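Notes for the Tuesday talk, Skever hall. Slot is 20 minutes. Water on the lectern, clicker in the left pocket.

## 1. Start with the pile

Say hello, thank Wivetti for the room. Then straight in: most of us fold well enough and sort badly. Things come off the rack in any order and get folded in that order.

- Ask for hands: who sorts before folding?
- Large flat pieces first, small ones after.
- Pale blue on the table, purple with the teal edge next to it, wooden rack behind. Leave the slide up while people answer.
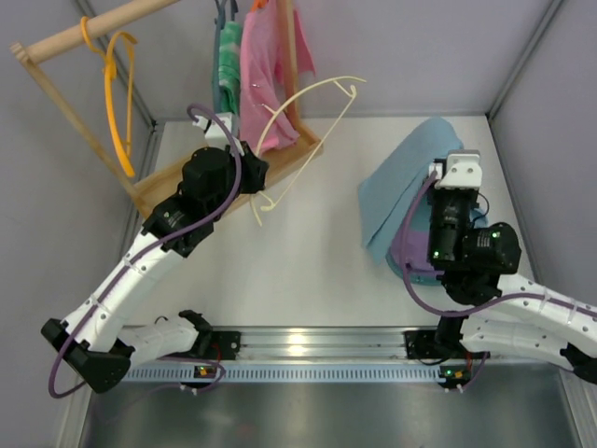
Seung-woo Won wrote after the last talk that sorting first takes up the whole table, and that in a small flat it is quicker to fold each piece as it comes to hand. Fair point. Read it out and say I agree for anything under a single rack.

## 2. Heavier cloth

I have kept a laundry notebook since 2011, and the page I go back to most is on twill. Pass round the sample from the Jondavmont bag.

- Diagonal ribs show on the surface. Fold with the edges, ignore the ribs.
- Stacked folds get thick quickly and the top one wants to dome. Press from the middle outwards.
- Stop at 2 folds if it is going on an open shelf.
- Next slide: the weave, the mound on top, the layers at the left edge.
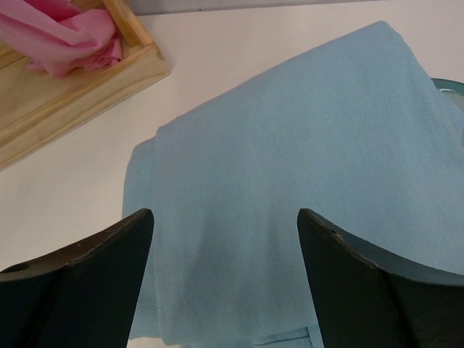 ## 3. Questions

Finish by 7.40. If they ask about fitted sheets, point to the handout, page 2. Collect the sample before people leave.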